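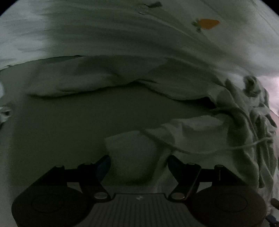 Winter bedding is the thing we get the most mail about once November comes, and most of it asks the same question: how often should a comforter or duvet be washed, and can it be done at home? The short answer is less often than sheets and more often than most of us manage. Pale bedding makes the decision easier, as a yellowed edge near the pillow end shows up sooner than it would on a dark print. Crumpled in a heap, though, even a light cover hides its marks in the folds, so spread it out flat by a window before you decide it can wait another season.

If you use a cover, wash the cover every week or two along with the sheets. The insert can go much longer. Twice a year is plenty for most households, once when it comes out of the closet and once before it goes back. If a dog or a cat sleeps on the bed, add another wash in the middle of winter. A comforter with no cover needs washing about once a month, and if that sounds like a lot of work, it is a good argument for buying a cover.

Check the tag first. Cotton and polyester fills are nearly always fine in a machine. Down and feather can usually be washed too, as long as the shell has no holes or weak seams. Wool is the one to be careful with. Some wool inserts are treated so they can be washed on a cool, slow cycle, and others will shrink and go stiff the first time they get wet. If the tag on a wool insert is missing or has faded, air it outdoors on a dry day and spot clean it.

The size of the machine matters more than the brand of soap. The insert should go in without being pushed down, with room left at the top for it to move. A queen-size insert is too big for many apartment washers. It will come out with dry patches in the middle and soap left in the corners. The Sestport laundromat has large front loaders along the back wall, and they are quietest before nine on a Saturday. Bring quarters, because the card reader does not work on every machine.

Use about half the detergent you would use for a full load of clothes, and skip the fabric softener, which coats the fill and makes it clump. Run a second rinse. Warm water is fine for cotton and polyester, and cool is better for down.

Drying takes most of the time. Set the dryer on low and stop it every half hour to pull the insert out, shake it hard from each end and turn it over. Put in 2 clean tennis balls or a pair of wool dryer balls to break up the lumps. A down insert can take most of an afternoon. It may feel dry on the outside long before the middle is done, so squeeze the thickest part between your hands. If it feels cool or heavy, or if you can find a clump that will not come apart, it needs more time. An insert put away damp will smell by the next time you want it, and that smell is hard to get out.

Line drying works for polyester if the weather is on your side. Hang it over two lines so that the weight is spread out, and turn it at midday. Down should not be dried this way unless you can finish it in a dryer.

For storage, use a cotton bag or an old pillowcase. Plastic holds in any moisture that is left. Vacuum bags save space and are all right for polyester over a single summer, but they flatten down and wool, and the loft does not always come back. Keep the bag off the floor of the closet.

Several readers asked about getting inserts done professionally. The cleaner on Trustidden Road takes them by the piece and wants a week's notice in the cold months. Their price for a king-size down insert is $85, with pickup included inside town. That is a fair amount to spend on an old insert that has already gone flat, and replacing it may make more sense.

Next month's home page will cover flannel sheets, including how to stop them from pilling and whether the heavier ones are worth the extra money. Questions can be left in the box at the front desk before the middle of the month.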